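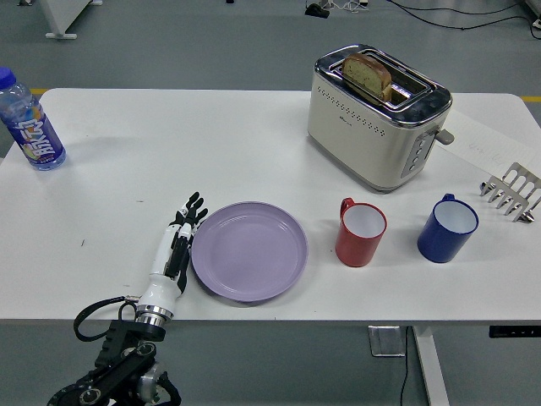 Toaster trips the electrics, but only sometimes

Posted by Chantelle Kruger in Kitchen and small appliances

We moved into a first-floor flat in August and since then the toaster has been tripping the electrics. It doesn't happen every time. I can make toast all week with no bother, then on Tuesday it went off 2 times before work and took the fridge with it. The same toaster was fine in the old place. It's plugged into a double socket by the window and the kettle is usually next to it. Could it be the toaster or is it the wiring? We rent, so I don't want to start taking sockets off the wall.

Kornél Kozma

Have a look at which switch goes down in the consumer unit. If it's the small one marked for the kitchen sockets, you may be overloading the circuit. If it's the wider one with a test button, that's the RCD, and it means current is leaking to earth somewhere. An old toaster with crumbs packed against the elements can do that, and so can a kettle with a tired base.

Unplug the toaster, let it go cold, pull out the crumb tray and tip the rest out over the bin. Never poke about inside with a knife. Then use it on its own for a few days with the kettle unplugged, in a different socket if you have one – the other side of the room will do. If it still trips with nothing else on, get rid of the toaster.

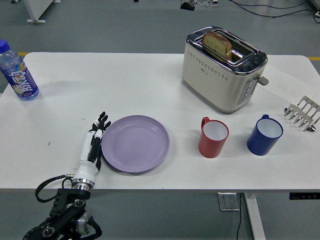 Bread in the front slot of a two-slot toaster.

Bence Nyitrai

had this, it was the kettle. new kettle, no more trips

Ľubica Šimek

I would tell the letting agent now, whatever you find. In England the landlord has to have the fixed wiring checked and you should have been given a copy of the report. Ask for it by email so you have it in writing.

Kornél is right about the RCD, but a fault that comes and goes can also be several things each leaking a little, and the toaster is only the last one on. Fridges and washing machines both do it. Make a note of what was running each time it went off, and give that to the electrician.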